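PRESS RELEASE – for use from October

Estska asks holiday resorts to prove what a "family suite" is

Travel group Estska has written to the owners of 30 resorts asking them to explain, in plain terms, what guests get when they pay extra for a family suite. It has also dropped the words from its own booking pages until the answers come in.

The group says the label has been stretched too far. It checked 458 listings sold under the name on its site and found that 390 gave no floor plan, no bed sizes and no word on whether there was a door between the adults and the children. Some rooms were ordinary doubles with a sofa that pulled out. One resort was charging the higher rate for a bunk bed behind a curtain.

"I have read a great deal this year about magical mornings and making memories," said Elif Naz Sezer, who runs the hotels desk at Estska. "I'd like to read how wide the sofa bed is. If a suite is as good as the brochure says, measuring it shouldn't frighten anyone."

Under the new rules, a resort that wants the label back must give Estska the following for each type of room:

The number of real beds, and the size of each one.
Whether the second sleeping area has a door that shuts.
How many people the bathroom is meant to serve, and whether there is a second one.
The full price for four people, with resort fees and parking in it.
Whether the theme shown in the advert is in the room or only in the lobby.

That last point has caused the most grumbling. Themed rooms sell for a good deal more than plain ones, and several owners told Estska that guests "buy into the whole story". Estska is not convinced. A painted headboard is pleasant enough on the first night, but parents who write in afterwards tend to write about the lack of plugs, the distance to the pool and the queue for breakfast.

The first owner to reply was Filletti, which has two lakeside resorts on the list. It has agreed to publish plans for all its larger rooms and says its prices will stay where they are. Estska welcomes the plans and will wait to see about the prices. Başaran, which runs the bigger of the two beach resorts at Plorkatska, has asked for more time. It was given 15 days.

"We were told that every family is different, so a fixed list wouldn't help," said Tormod Sæther, who deals with resort contracts for the group. "Families may well be different. The rooms aren't. They were all built to the same plan, and I would like a copy of it."

Estska accepts that the list will not settle every complaint. It won't tell anyone whether the walls are thin or whether the people upstairs have brought a football. Nor does the group claim that a resort which fills in the form is a good one, only that customers will know what they are paying for before they get there. Guests with bookings already made will keep them at the agreed price and can ask for the room details by email.

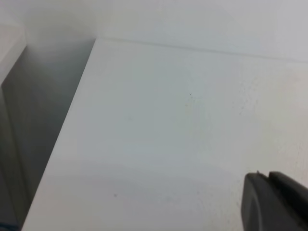

Karabo Naidoo replied that a door between the beds is all very well, but what about the cost of changing a booking once you find out there isn't one? She had paid for a suite at Plorkatska for five people, and wanted to know whether the rule on four-person prices would be any use to her at all.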